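Switching the company account from Girkov to Zullero, anyone done it?

tinkerlot
Posted Sep 4, 2025
I run a small software shop, 11 of us, and we've banked with Girkov since we opened. They were fine when we were tiny. Now we've closed a seed round and I can't get a person on the phone. Zullero is opening a Bundadwood office in October and their startup banker has been emailing me — she seems sharp, knows what a convertible note is, the whole bit. They're offering a credit line too. Has anybody here moved over? What broke?

marshbyte
We moved last spring. Payroll was the part that hurt. Our provider needed 5 business days to verify the new account and we'd given ourselves two. Keep the old account open with a cushion in it for at least a couple of pay cycles. Otherwise happy!

oldledger
I'd be careful. A bank shows up in a new town, hires a bunch of friendly people, throws credit at everybody, and when the market turns they pack up and you're talking to a call center three time zones away. I've been through it once with another lender and we spent a whole summer hunting for a replacement line. Girkov is slow but they've been on the same corner forever.

tinkerlot
Fair, but slow is costing me. I waited nine days for a wire limit increase. NINE. A customer in Toronto thought we'd gone out of business.
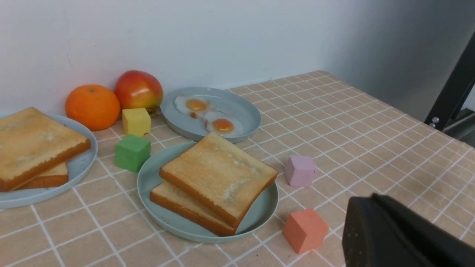 kettle_and_code
What does Zullero want in return for the credit line?

marshbyte
For us it was all our operating cash in their accounts, plus monthly financials and a minimum balance. The balance was $145,000 when we signed. Read the part about what happens if you dip under it, ours let them freeze new draws the same day.

oldledger
And there it is. All your cash in one place so you can borrow some of it back. No thanks.

kettle_and_code
Come on, that's pretty standard for venture lending. Girkov wouldn't even look at us without two years of profit, and we don't have two years of anything, lol. I'd still ask to keep a second account somewhere. They said okay to that when I pushed, up to a quarter of our cash.

pinwheel264
Has anyone tried Joshi? It's online only, so forget the credit line, but the accounting sync works and I set up wires myself from my desk. We pay around $40 a month. I use it as my second account and keep the main one at Girkov, mostly out of laziness.

oldledger
Two accounts I can get behind. I'll give you that one.

tinkerlot
OK, thanks all, this helps. I hadn't thought about the draw freeze and I'm going to ask about it on our next call. Leaning toward Zullero for the main account, Joshi for a backup, and leaving Girkov open through the end of the year. Marshbyte, did they make you sign personally for anything?

marshbyte
Only the company cards. I asked them to take my name off after six months and they did, but I had to send the form twice.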